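Grasp planning software, progress report for March
To: Ecaterina Munteanu, Wulthorpe Fund
From: Teodor Dinu, Zurnley 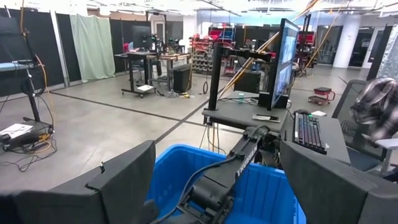
Wrist camera view over the blue bin, with the operator desk behind it.

Hi Ecaterina,

March was a good month for the planner and a slightly grumpy one for everything else, so I'll start with the planner. Luminița got the new collision checker merged, and it now treats the fingers and the wrist camera as one body when the arm goes over the rim of a bin. Before that we had them as separate shapes with a gap between them, and the planner kept finding paths that went right through the gap (very pleased with itself, too). On our bin test set the share of plans that come back usable on the first try is now 72 percent. The target in the proposal was higher, I know, and I'll get to that.

Perception took most of my own time. The wrist camera sees the two fingers all the time, big and black at the bottom of the image, and the old segmentation model liked to call them objects. We now mask them using the joint readings, so the mask moves when the fingers move. It works nicely at slow speeds. When the wrist turns fast the mask lags behind the picture, and we're still chasing that. Boris thinks it's the timestamps. I think it's the buffer. We have a bet on.

The other perception headache is clutter past the bin. From up there the camera picks up desks, monitors, chairs and people, and the model was spending effort on all of it. Valentin wrote a depth cutoff that throws away everything beyond the rim before the model even runs, and that brought the processing time per image down by around 12 milliseconds. Such a small change! I wish we'd done it last fall.

On tooling, the log viewer (we're calling it Roltenia, Luminița's pick) can now play camera images and joint data side by side and jump straight to a failed plan. I use it every day. It still can't export clips, so if you want some for the board, tell me and I'll cut them by hand.

What slipped: the move to the Chu scheduler is two weeks behind. The interface changed under us and Boris had to redo the part that restarts a task after a stop. He has it running in simulation and wants to try it on the arm on Friday – I'd call it likely but wouldn't promise.

For April we want the mask lag fixed, the scheduler in, and another pass at that first-try number. Most of the remaining failures are objects lying against the bin wall, where the planner gives up too early, and Luminița has two ideas for it that she'd like to test against each other. Spending is on plan, and the sheet is in the shared folder as usual.

Call me if anything looks off. Mornings are best.

Teodor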